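Small parts, open bins: notes for the Womthorpe talk
Ermira Stojanovska
Slot is 2 pm, 11 minutes plus questions. Clicker is in the side pocket.

Open with the junk drawer. Ask who has one at home or at work. Wait for hands. Then say this talk is about getting a mixed pile of little things into containers and keeping it that way.

Next three slides, go through them slowly.
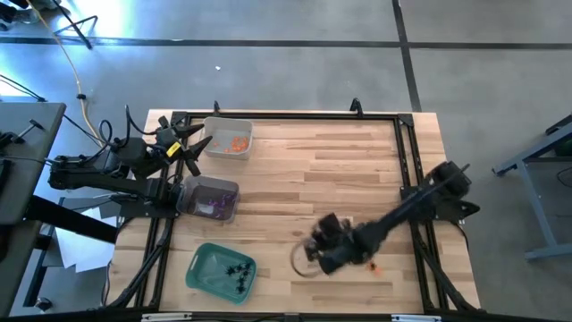
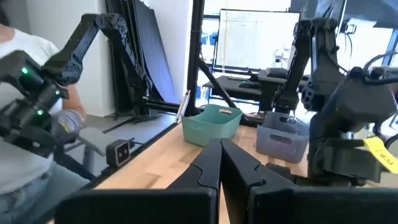
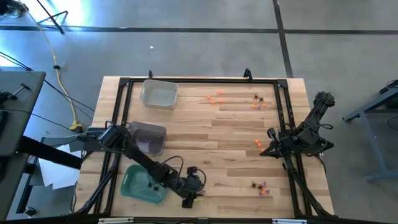

Slides 2 to 4: containers on the wooden sorting table. In the first one, orange pieces are in the white bin, purple in the grey one, black spiky ones in the teal basket.

Points to make:

Sort by what the eye picks up first. Colour is quickest if the pieces allow it. Shape comes next. Don't start with size, people argue about size.

Containers should look different from each other. White, smoky grey, teal. At Narkstead we had a full set of matching tubs and kept dropping things in the wrong one. We changed to odd ones and the mix-ups mostly stopped.

No lids while you work. Lids go on at the end if the bins are going on a shelf.

Keep a good stretch of bare table. Go back to the first slide for this. Bins over to the left, open wood through the centre and right. If the bins creep into the middle you end up sorting in your lap.

Pale table top helps. Dark pieces show up well on it. Clear pieces are harder on any surface, and there's a thin clear ring on the wood in the first slide that the back row may not pick out. Point to it.

Wide and shallow beats tall and narrow. You can see the bottom and get your hand in.

Labels: write them last, once the groups have settled. We labelled first at Rangel and had to redo the lot.

Skip if short of time: the story about the Jovusier kit and the 94 mixed washers.

Likely questions:

What about pieces that don't belong anywhere? One extra tub, emptied at the end of each session. If it keeps filling with the same thing, that thing needs its own bin.

Does this work for a big lot, say 2000 pieces? Yes, in batches. Tip out a cupful, clear it, tip out the next.

Leave the first table slide up during questions. Handouts are by the door.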